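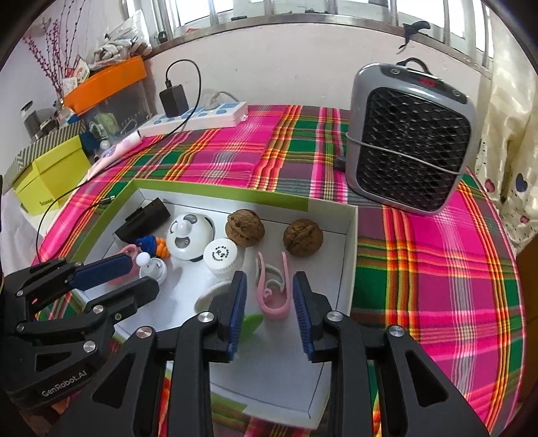 My Unier 2-in-1 stops charging at 57 percent when it is connected through the Tomby dock. With the original wall adapter plugged straight into the tablet, it goes to 100 percent normally. The dock is the powered version, bought from Barbosa together with the tablet in June. Video, wired network and USB all work through the dock while this is going on. I did consider heat. The table I use it on has a plaid cloth covering the whole top, and fabric under a tablet can't help the airflow, so I repeated the test on bare tile with the keyboard detached. Same result, same percentage. The battery icon says "plugged in, not charging" and stays that way overnight.

Already tried: a different USB-C cable, the other port on the tablet, full shutdown, BIOS defaults, reinstalling the battery driver in Device Manager. The battery report shows a full charge capacity of 3,821 mAh, which matches design capacity closely enough that I don't suspect wear. Is this a dock limit, or is something on the tablet deciding to stop?

Posted by flatcable

kernelmoth

Could be the cable. A lot of USB-C cables are charge-only or data-only and the dock gets confused. Try the one that came in the box. If that doesn't fix it I would just return the dock. Mine did something like this and I never found out why, I went back to the wall charger.

halfduplex

The cable is unlikely, given that you have swapped it and video still works through the dock. What you describe is consistent with a charge threshold set on the tablet. The part that confuses people is that the threshold can be stored per power source.

The Unier firmware keeps two charge profiles. One applies to the supplied adapter. The other applies to any supply it classes as a docking station, and it is meant for people who leave the machine docked all day. The dock profile can be changed by the Plevivgate power utility, and resetting the BIOS does not touch it. The setting lives in the embedded controller, so a Windows reinstall would not clear it either.

To check:

Open Plevivgate with the dock connected. The dock profile is hidden when no dock is detected.
Go to Power, then Battery, then Docked behavior.
If "Adaptive limit" is on, turn it off and set the upper limit to 100.
Click Apply and wait for the confirmation. Closing the window early discards the change.
Shut down, unplug everything, hold the power button until the charge light blinks, then reconnect the dock before turning the tablet on.

The adaptive setting picks its own stopping point from usage history, so the odd number does not point to a fault. After the change it can take up to 6 hours for the controller to recalculate – leave it docked and don't judge it by the first few minutes.

If the option is already off, look at the power negotiation. Plevivgate shows the wattage the dock is offering on the same page. If the figure is lower than the rating printed on your wall adapter, the tablet may run from the dock and still refuse to charge. In that case update the dock firmware. The updater needs the dock connected directly, with no hub in between, and the tablet's own battery has to be above the minimum shown on the first screen.

One more note on heat. A thermal cutoff would show as charging that pauses and resumes at varying levels. A stop at the same percentage every time is a setting. I would still keep the vents off the cloth.

flatcable

Adaptive limit was on. I don't remember enabling it, but I did accept the defaults when Plevivgate first ran. Turned it off, did the power button step, and it is at 81 and climbing on the dock. The wattage shown matches the adapter, so I have left the dock firmware alone for now.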